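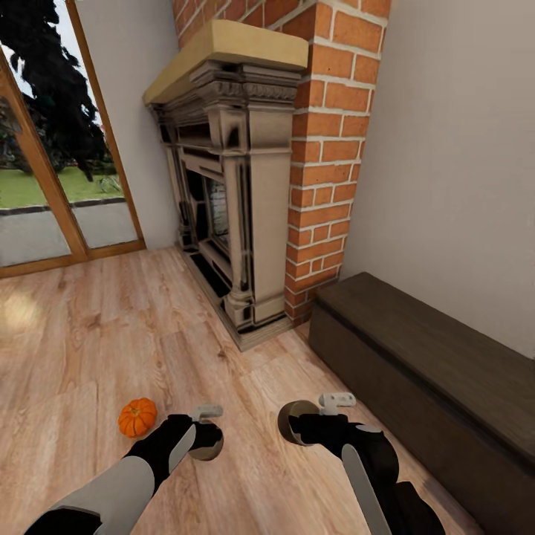 Girkberg Renewable Energy Society
Minutes of the ordinary meeting, 23rd February

Present: 13 members. Apologies were received from the Astmont group.

1. Minutes of the January meeting
Approved with one correction. Under item 4, "substation" should read "switching station."

2. Clurnia Ridge repowering
The planning officer reported on the proposal to replace the older turbines on the ridge with 9 larger machines. Moradi, the developer, has moved the two northern positions farther down the slope after comments from the county. The nearest house is now 700 yards from a tower. Members asked whether the shadow flicker study had been redone for the new positions. It has not. The secretary will write to Moradi and ask for a date.

3. Tower color
Moradi has asked for views on an off-white or a light gray finish. Several members favored gray, as the towers will be seen mostly against cloud from the valley road. One member said the matter should be left to the people living closest. Agreed to send both views without a recommendation.

4. Access road
The haul route through Girkberg will need the bridge at the old mill to be checked for load. The county wants the developer to pay for this. Moradi has not replied. Carried over.

5. Noise readings
The meter was out of service for part of January, so the record has a gap. Readings before and after the gap have been passed to the county. The meter is to be recalibrated before it goes back to the Clurnia site.

6. Site visit
Astmont has offered places on a tour of its wind farm. The limit is 20 people and hard hats will be supplied. Members should give their names to the secretary. Closed shoes are required.

7. Dues
Dues stay at the present rate. Two members voted against.

8. Other business
The library display needs new maps, as the current ones show the old turbine layout. The planning officer will ask Moradi for printed copies.

Next meeting: same room, date to be sent by mail. Items for the agenda to the secretary one week ahead.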